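Speaker notes – "What I saw at the open day, and what I didn't"
Short talk, with two slides from the demo. Mercy Mwaipopo

Slide 1. Title

Say hello, thank Lertchai Rojanasak for swapping slots with me. Mention that I buy equipment for a packing floor and don't build robots, so questions about math go to somebody else.

Start with the trip. Corville held its open day on 7/5/22 and I went because a salesman from Ndlovu had been telling me for months that small-jar handling was "solved." I wrote that word on the inside cover of my notebook before I got on the bus. Show of hands: who has been told that something is solved in the last year? Wait for the laugh. If there's no laugh, go on.

Slide 2. What was on offer

Corville had three stations. The conveyor was running when I arrived and stopped before lunch. The second was a talk with a lot of arrows. The third was Dimby, their jar-picking setup, shown entirely in simulation on a big screen with Skenari doing the physics and the pictures.

I want to be fair about the simulation. It's a sensible way to work. You can run a pick over and over and never sweep up glass. They were open about it too, the sign by the screen said simulated in letters you could read from the coffee table. My trouble is with how quickly people in the room stopped saying the word. Within ten minutes the man next to me was asking about delivery times.

Slide 3. The task

Describe the job in plain words. A group of jars on a table, lids of different colors, packed close. The arm is supposed to take the jar it's told to take and leave the others where they are. Anybody who has worked a packing line knows that the second half of that sentence is where the money goes.

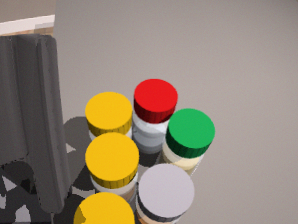
Dimby demo, simulated view. Six jars, one gripper finger beside the cluster.

Let people look for a few seconds before talking.

Point at the dark gaps between the jars. They touch or nearly touch. Ask the room where a finger is supposed to go. I asked the presenter the same thing and she said the planner "finds the approach." I asked which approach it finds when you want a jar with neighbors pressed up to it, and she said that depended. Fair answer, but it was not in the brochure.

Second point, the lids. Three yellows down one side, so "pick the yellow one" isn't an instruction. I'd like to know what the system does when an order is that sloppy, because ours are. The reply was that the operator would be more specific. Pause here. Our operators have 66 product codes on the wall and four of them are called "mustard."

Third point, the table. Smooth, pale, evenly lit, nothing else on it around the jars. I have worked in packing for a long time and have never had a table like that. Mention the labels, the tape gun, the coffee cup. Don't go on too long about the coffee cup.

Slide 4. The numbers they gave

Corville's handout said 400 simulated picks for the open day version, of which 267 were counted as clean. I'll say that again slowly, 267 of 400. That's about two in three. The handout printed it in a green box.

I asked what "clean" meant. A clean pick was one where the chosen jar ended up in the gripper. Whether its neighbors moved wasn't part of the score. I asked if they had that second number and was told it was "being looked at." I've written twice since, and as of today I don't have it.

To be clear for anyone taking notes – I'm not saying the figure is wrong. I'm saying it measures the half of the job I worry about least.

Slide 5. Up close

The presenter switched to a different view when I asked to see the gripper nearer. Credit to her, she didn't have to.
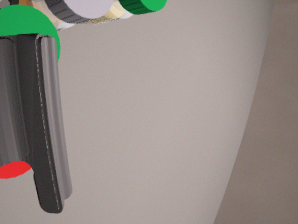

Same demo, nearer view of the gripper over the tabletop. Green disc and part of a red shape behind it.

Point at the gripper first. Look how much of the picture it takes up, and how little you can see past it. The green disc is half gone and the red one is a sliver. If a camera on our floor had this view, it would be guessing at whatever is behind that black plate. I asked how many views the planner gets. "As many as you like, in sim." I wrote that down too.

Then point at the long curved edge of the table and the floor past it. In a simulation a jar can go over that edge and you press reset. At our place it's 20 minutes with a broom and a form to fill in.

If someone from Corville is in the room, stop and let them answer. I invited them. I don't know if they came.

Slide 6. What I'd want before signing anything

Read these out, don't explain unless asked.

A count of neighbors moved, same 400 picks.
A run with labels half off and lids not fully tight.
One real arm, one real table, a morning of it. I'll bring the jars.
A price. The only figure I was given all day was 1793 dollars, and that was for the training course.

Slide 7. Would I go again

Yes. The sandwiches were good and the presenter took every question I had, including the rude one about the green box. Lertchai thinks I'm too hard on them and he may say so in his slot, which is next. He saw the same demo and came away thinking we should book a trial in May. I think we should book it when they send me the other number.

Leave the contact slide up. Take questions until the chair stands.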